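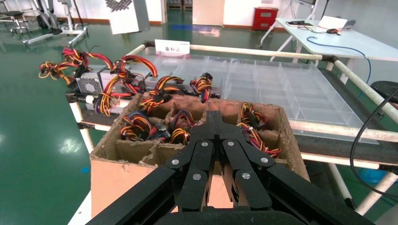
How to find a slow database query before you buy a bigger server

Every few months somebody on a team I'm working with announces that the database can't keep up and we need to move to a larger instance. Maybe. I've seen that fix a problem for good once. Most of the time the bill goes up and the page is still slow by June.

So before you spend the money, try this. It assumes Postgres and a shell on the box, or at least a login with enough rights to read the statistics views.

Step 1. Get a number

"The orders page is slow" is a mood. Load the page with the network tab open, write down the time, and do it 3 times. The page I was handed last week, in an internal tool called Pelero, took 1607 ms on the first load and not much less on the next two. If your times jump all over the place, stop and find out what else is running on that machine.

Step 2. Turn on pg_stat_statements

Add it to shared_preload_libraries, restart, then run:

CREATE EXTENSION pg_stat_statements;

Yes, you need the restart. If a blog post tells you a reload will do, close the tab. Let it collect through a normal working day. Ten minutes of your own clicking tells you what you click on and little else.

Step 3. Sort by total time first

SELECT query, calls, total_exec_time, mean_exec_time
FROM pg_stat_statements
ORDER BY total_exec_time DESC
LIMIT 20;

On versions before 13 the columns are total_time and mean_time. People love to sort by the mean and then spend a week on a report that runs once a night. The top line for me was a dull little lookup that ran 775 times for a single page load. Each call was quick. The ORM was fetching customers one at a time in a loop, and no index was going to help with that.

Step 4. Read the plan

For anything slow on its own, run EXPLAIN (ANALYZE, BUFFERS) in front of it. Be careful: ANALYZE really executes the statement, so wrap an UPDATE or DELETE in a transaction and roll it back. Compare estimated rows with actual rows. If they're far apart, run ANALYZE on the table and look again before you touch anything else.

A sequential scan isn't automatically bad, whatever the Holtia dashboard's red triangle says. On a table of 600 rows the planner is right to ignore your index.

Step 5. Change one thing

One. Then go back to step 1 and measure the same page the same way. If you add two indexes and rewrite the loop in the same deploy, you'll never know which index is dead weight, and you'll be paying for it on every insert.

If the number hasn't moved, take the change out again. Old indexes with names like idx_tmp_fix2 all came from somebody who skipped this part.

Updated 2022-03-24: added the older column names to step 3.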